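Review: the Pliron grasp-from-few-demos package, after a month on our bench

I've been meaning to write this up since April, when Bent Bjarnason dropped a link in our group chat and said "try this before you label another thousand grasps." So I did! Pliron is a method plus a small code release for teaching an arm to handle household stuff from very few demonstrations. The pitch is that you show it a task 12 times, it picks out the part of the object that matters (the knob, the handle, the rim), and it learns the last few inches of the reach relative to that part. Everything before that is plain old motion planning.

I like the idea a lot. Most of what goes wrong for us goes wrong in those last few inches, and I'm tired of collecting mountains of data just so the arm can learn to cross empty air.

Setup took me an afternoon, most of it spent on the camera calibration (more on that in a minute). Our test set is kitchen things, mainly cookers, pots and lids. I wanted shiny, see-through, round objects, the kind that make depth sensors cry.

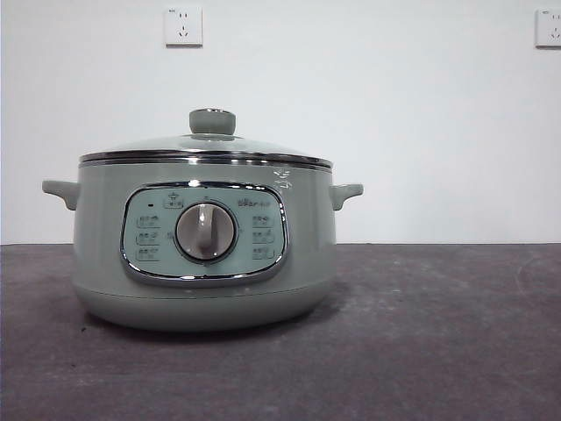
The two-camera arrangement is the part I'd keep even if I threw the rest away. A fixed view does the coarse work, finding the object and choosing where to send the arm, and then the wrist view takes over for the close part. The handoff used to be a hard switch in the older Altis code we ran last year, and you could watch the arm hiccup at exactly that moment. Pliron blends the two over a short stretch and the motion looks so much calmer. Khairul Menon, who sits next to me and has strong feelings about jerky arms, stopped wearing his headphones during runs, so there's that.

Now for numbers. With 12 demos per task I got 20 good lid lifts out of 34 tries. The paper makes it sound like you should do better, and maybe you would with a nicer table and better lights than ours. But our old pipeline needed more demos than I care to admit to get to the same place, so I'm calling it a win. Opaque lids with a chunky handle were no trouble. Clear glass was where I lost most of my points, and the failures were nearly always the same: the fingers came down a little to one side, one of them touched first, and the lid scooted.

What helped was turning off depth completely for the final approach and letting it run on color only. There's a flag for it, buried in the config file with no comment next to it (thanks, guys). After that the centering got noticeably better, though glare on a shiny knob can still pull it off to one side.

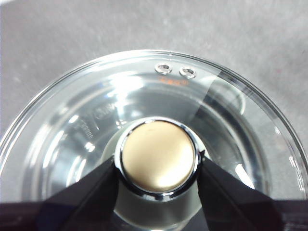 I also tried the closing-force setting, which the docs call "soft pinch." Leave it on! The default squeeze is fine for a plastic cup but too eager for a small round knob, and with soft pinch the fingers settle in before they commit. It adds a beat to every grasp and I don't mind one bit.

Things I didn't love: the calibration script wants you to start over from scratch if you bump the wrist mount, even a tiny bit. The error messages are terrible. And the method has no notion of putting things back, so lifting a lid and setting it down again are two separate skills with two separate sets of demos. For a kitchen task that feels like half a skill to me. Bent says the Wukuvell folks have a fork that learns both together, but I haven't gotten it to build yet.

Would I recommend it? If you have one arm, a couple of cameras and not much patience for data collection, yes, go for it. If you need something to run all day without a person nearby, I'd wait for the next release. I'm keeping it installed, and drawer handles are next on my list.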